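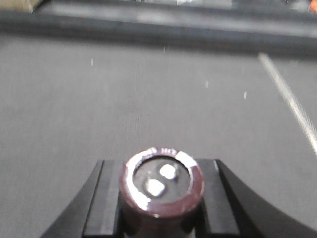
Terminal end of an electrolytic capacitor with a maroon sleeve. The pale band at the rim is the polarity stripe.

How to Replace an Electrolytic Capacitor in an Old Amplifier
By Obinna Aliyu
Updated 2025-12-22

This page covers swapping a can-style electrolytic on a single-sided circuit board. The amplifier I work from is a Brulton receiver that came in with a loud hum on both channels. The same steps apply to most power supply boards of that type.

What you need
Soldering iron with a chisel tip
Solder and desoldering braid
Multimeter
Bleed resistor with insulated clips
Small side cutters
Safety glasses
Replacement capacitor

Step 1. Discharge the old part
Unplug the amplifier. A large capacitor can hold a dangerous charge long after the power is off. Clip the bleed resistor across the two terminals and leave it there for a minute, then measure the DC voltage. Keep going until the meter reads under one volt. Do not short the terminals with a screwdriver.

Step 2. Record the orientation
Mark the board with a paint pen next to the negative terminal before you touch the solder. Take a picture too. On the Brulton the printed symbols sit under the can, so you can't see them until the part is out.

Step 3. Choose the replacement
Match the capacitance. The voltage rating has to be the same or higher. Check the diameter, the height and the terminal spacing against the old part, and buy one rated for 105°C if it fits. I ordered mine from Zendov and it came in a padded box.

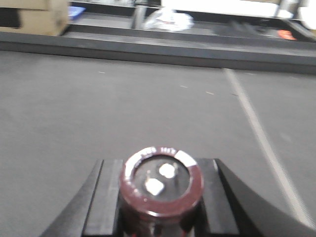

Polarity is the thing to get right on this job. An electrolytic put in backward can vent or burst when the power comes on. Look at the sleeve before you look at the board. With the terminals facing you, the white stripe shows up as a bright band on the red ring, and on most parts of this kind it marks the negative side. Confirm it against the data sheet if the two terminals could be mistaken for each other.

Step 4. Remove and fit
Heat each joint, wick off the solder with braid and lift the can straight up. Don't rock it, or you will pull a pad. Clean the holes, seat the new part flat, check your paint mark again and solder both terminals.

Step 5. Test
Power up through a dim bulb tester with your glasses on. The bulb should flash and then fade. If it stays bright, unplug, discharge the capacitor again and recheck the polarity.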